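Mets Two-Arm Recording Station, Card Table Task Set
Avus — Recording equipment for robot learning

The card table task set is an add-on for the Mets two-arm recording station. It gives your operators a fixed group of small, thin and stackable objects to work with while the station records joint positions, gripper opening and camera video. Each recorded attempt is saved as one episode and can be used for training as soon as it has been checked and labeled.

Cards are hard for a gripper. A full deck is a solid block, but a single card on felt lies nearly flat, bends when pushed and slides under light pressure. Chips sit somewhere between the two. A learning system needs to see many examples of each, including poor ones, before it handles any of them well.

The set covers seven tasks. They include opening the case, setting out chip stacks by value, holding the deck with one arm while the other takes a card, and placing cards face down or face up on the mat. Each task comes with a printed start layout and a short text instruction that is stored with every episode.
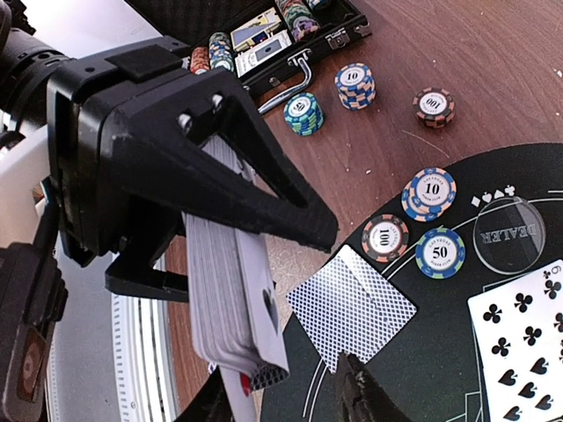
Can we use our own cards and chips?
You can use any standard-size deck and any chips that fit the gripper opening. Record a note in the object field of the session form when you change them, so the episodes can be sorted later.

Gripper fingers

Fingers are printed parts and are treated as wear items. The files are included with the station, and replacements can be ordered through our Litalton office. Check the bolts at the start of each session. A finger that has worked loose will still pick up chips but will miss cards, and the episodes recorded with it are difficult to repair afterwards.

Cameras

Every arm carries a small wrist camera, and a fixed camera covers the whole tabletop. All views are recorded on a shared clock. The wrist view is the one to watch for card work: at close range a card back can fill much of the picture, and a card may go out of focus while the mat and chips behind it stay readable. Do not throw these episodes out. A trained system will get the same kind of view when it runs, so the examples should contain it.
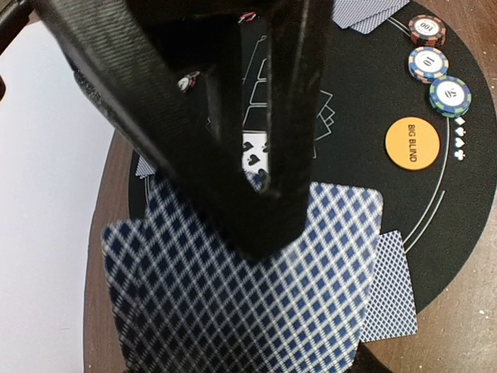
Recording a session

Set the table from the start layout and confirm it on the station screen. Start the episode with the foot pedal, carry out the task by moving the leader arms, and press the pedal again to stop. Mark the result as complete, partial or failed. The operator has 5 seconds to change the mark before the file is closed.

We suggest 200 episodes for each task before the first training run. Move the mat and the chip stacks a little between episodes. If everything returns to the same spot every time, the system tends to learn the spot and then fails when a stack has shifted. Changing the lighting once or twice during a batch also helps.

Other objects may stay on the table. The fixed view below has a bowl and a cup on it along with the poker case, and the two arms are mounted at the front edge with the mat at center right.

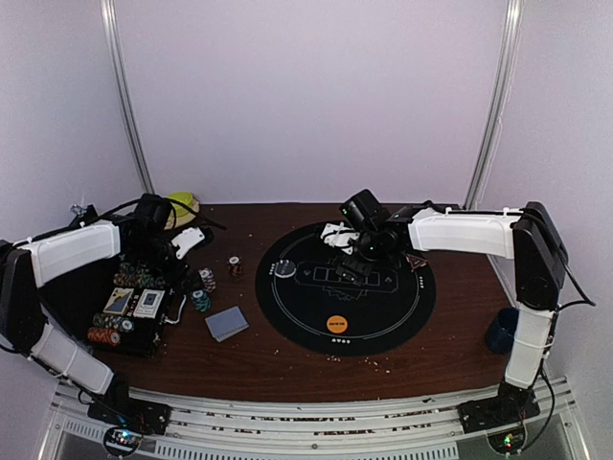
Keep a mix like this through part of each batch, and clear the extra objects for the rest. The session form has a checkbox for it. Customers who recorded only on a clean table have usually had to go back and record more.

Software

Episodes are written to the station's local drive and copied out with Clindivier, the session manager supplied with every Mets station. Clindivier plays back all camera views side by side, lets a reviewer trim the start and end, and exports to common training formats. It does not train models. Version notes are in the download area.

Ordering

The card table set ships from Litalton in 7 working days. The station is ordered separately and is built to order. For a quote, send us your station serial number, or tell us the table size and power supply you have available if you do not own a station yet.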